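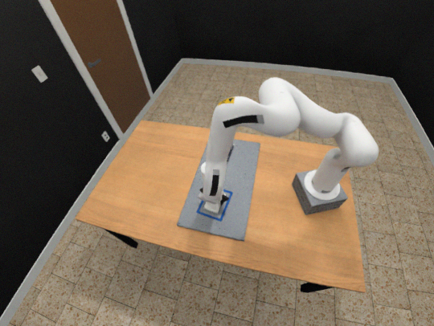
A gray mat on a wood-grain tabletop.

Boltbridge to Acquire Furniture Maker Gotovska

July 2023 – Boltbridge, a supplier of tables and storage for schools and offices, today announced an agreement to acquire Gotovska, a family-owned furniture maker with 66 employees. Financial terms were not disclosed.

Gotovska will keep its name and its workshop. All current orders will be filled on existing terms. 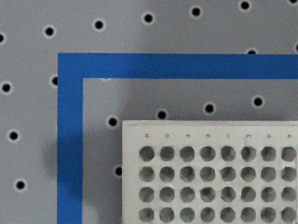

The company's catalog of 1357 items will be offered through the Boltbridge sales network in 40 cities. Leclerc advised Boltbridge on the transaction. Stesard acted for Gotovska.

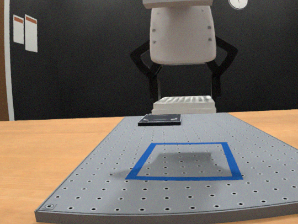 About Boltbridge

Boltbridge sells and services furniture for public and private customers and operates 2 distribution centers.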